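Raimonds Kazlauskienė
Thread, June

I moved to Platbridge in winter and I want to write down what I learned about electricity bills in a rented apartment. Maybe it helps another newcomer.

2/ My first bill from Bundska was a surprise. I paid a fixed amount each month and I thought this was the price. It was only an estimate. The real reading came later, and I owed 37 more.

3/ So please read your meter on the day you get the keys. Write the number down and send it to the company the same evening. I did not do this, and I paid for a part of the previous tenant's heating.

4/ My neighbor Benton explained to me the two tariffs. The cheap one begins at 10 pm. I now run the washing machine late, but I asked the people downstairs first. They said until 11 is fine.

5/ The old refrigerator was the biggest eater. I borrowed a plug-in meter from the Rebane library (yes, they lend tools also, you need only the library card). In one year this refrigerator would use around 1000 kilowatt-hours. I showed the paper to my landlord and he agreed to change it.

6/ Small things are small. I went through the apartment and looked at everything which stays plugged in overnight.
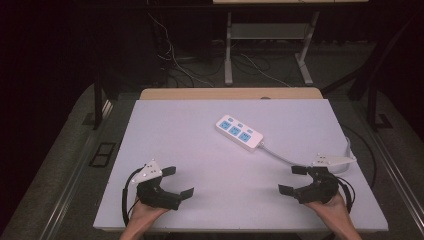 Last edited: June, 9:42 pm

A power strip with a separate switch for each socket is comfortable for this, you can turn off the TV and leave the router on. But do not expect a big change in the bill from it. For me it was less than the price of one coffee in a month.

7/ Somebody asked about changing the company. I have not tried it yet. My contract says six weeks of notice, and I am still comparing the offers. If you have done it in Platbridge, please write me how long it took.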